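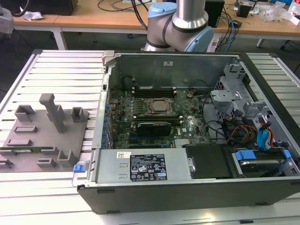

Figure 4. Desktop computer tower with the side panel removed, motherboard and power supply exposed.

4.2 What the Lasutbridge Arrangement asked of its members

When defence officials first sat down to draft the Lasutbridge Arrangement, the conversation was mostly about ships, as these conversations so often are. Patrol hulls are easy to photograph and easy to announce, and a minister can stand in front of one. Readers who have followed the file for any length of time will remember how much of the early coverage dwelt on which partner would send which vessel into the Sendov approaches, and how little of it touched on the quieter promise tucked into the second annex, under which every member would share its coastal picture with every other member. It is that promise we would like to linger over in this section, for it seems to us the more demanding of the two.

Sharing a coastal picture sounds like a friendly and modest thing to do. In practice it asked the smaller partners to keep a watch room staffed day and night, to agree on what counts as a vessel of interest, and to hand over reports that their own parliaments had sometimes not yet seen. The Csonka watch centre, which covers 3,850 kilometres of shoreline, began with a roster of 20 people and was expected to answer queries from capitals many times its size. 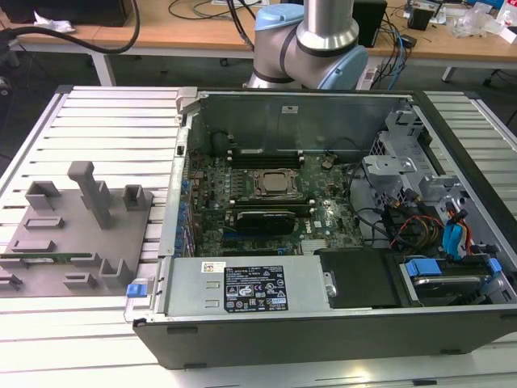
It managed this rather better than its critics had predicted, and we think some credit is due to the habits its officers brought with them from the fisheries service, where neighbourly phone calls had long done the work that formal liaison was now supposed to do. The officers we spoke with were generous with their time, and several told us that the Arrangement had mostly put a letterhead on favours they were already doing for one another. That is a comforting finding in some ways, though it does leave open the question of what happens when those officers retire.

The larger partners, for their part, were slower to give than to receive. Of the 200 exchanges we were able to trace through the public annexes up to November 2022, the great majority flowed toward the bigger capitals, and only two of the members made any regular effort to send something useful back. 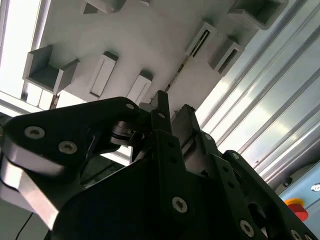

4.3 Clisteo and the limits of goodwill

The Clisteo review, tabled the following April, tried to put this imbalance right by asking each member to report every quarter on what it had sent as well as what it had received. We are fond of the idea, and we turn now to how the members responded to it.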